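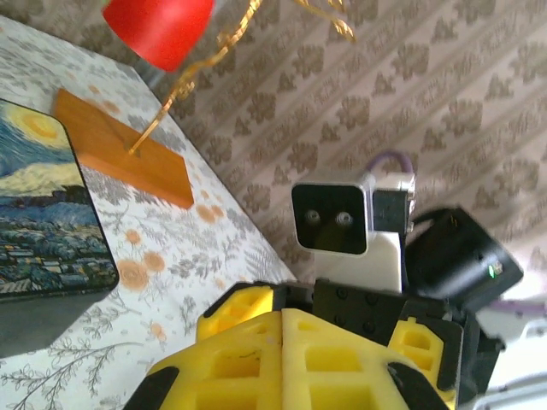

Tivano Foam Blocks and Pads, Yellow

Yellow foam pieces for padding hard edges, lining fixtures and holding parts apart. Tivano foam is sold as small blocks, a centre block and a broad pad. All three shapes are the same bright yellow and can be mixed on one job.

Shapes

Small block - hollow, with rectangular or square openings. Use it where space is tight or where you want the foam to give easily.
Centre block - two rows of square cut-outs with a raised ridge between them. The ridge takes the load first, then the rest of the block.
Broad pad - moulded with rectangular recesses. Suited to flat faces and larger parts.

Please say which opening you want when ordering the small block. If you don't, we send square.

Fitting

The foam comes without backing. It can be glued or held in place by a plate or bracket. Clean the surface first and let the glue dry fully before putting any weight on the piece. We supply Clatus glue in 400 ml tins, and one tin goes a long way on small blocks. Don't use solvent glues, which will eat into the cell walls.

Pieces can be trimmed with a sharp knife. Cut across the solid parts where you can, as a cut through the openings leaves a weak edge.

Care

Wipe with a damp cloth and mild soap. Keep spare pieces out of strong sunlight - the yellow fades before the foam itself gets any worse. Change a block when it no longer springs back to its full height. On a fixture in daily use, expect to do this after around 3000 pressings.

Ordering

Small blocks and centre blocks are packed in bags of 2. Broad pads are sold singly. Orders of 1000 pieces or more are made to order at Drusside and can't be returned unless faulty. The older Vogler pads are no longer stocked, and the broad pad will cover most of the same jobs.

For samples or trade prices, write to Nadiia Levchenko in sales. Questions about glue and fitting go to Veikko Nieminen.

Page last updated 06/08/2018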